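Flultum clothes rack, long-ish review, posting before I forget
Dec 15, 2021

Bought in May from Trovura. We have one big room with an upper floor over part of it and no closet anywhere downstairs. Coats ended up on chairs. Then on the big table. Then I got fed up and ordered a rack.

Assembly – two people, three if one of them reads. Instructions are tiny drawings, no words. Eight screws, all the same, good. One hole was drilled a bit off and I had to lean on it. Went in eventualy. No tools in the box so have a screwdriver ready.

Ours lives at the back, under the upper floor where the ceiling is low. Brick wall there, glass wall close by. Was worried about height. Fits. Shirts, jackets, a couple of long things that nearly touch the floor. Light-colored stuff goes near the glass, which I should probably rethink, my old curtains faded in a year.
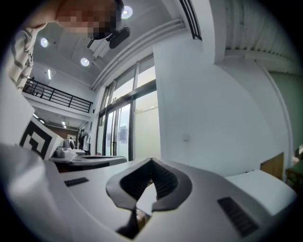 Does it wobble when it's full?

A little, side to side, if you yank a hanger off one end. Load it from the middle outward and it stays put. Ours needed the screws tightened again after two weeks and it's been better since.

Compared with the Sketus I had before: that one sagged in the middle by the first winter. Rail on the Flultum is still straight and it gets more weight than it should. Sketus was easier to carry though. This one is awkward to shift alone, I drag it and then feel bad about the floor. Stick some felt under it.

Hangers – thick wooden ones fit over the rail fine. The cheap clip kind from Politis slide around and bunch up at one end, very annoying. Not really the rack's fault. Switched to rubbery ones.

Gripes. End caps pop off, lost one allready. Dust shows. No shelf for shoes, so shoes are now a pile underneath, and I would have paid more for a shelf. Box arrived dented too but nothing bent inside.

Would buy again, yes. For a proper winter coat collection get the wider size, I didn't and it's tight. Shipping was quick, returns page is a mess – didn't need it in the end.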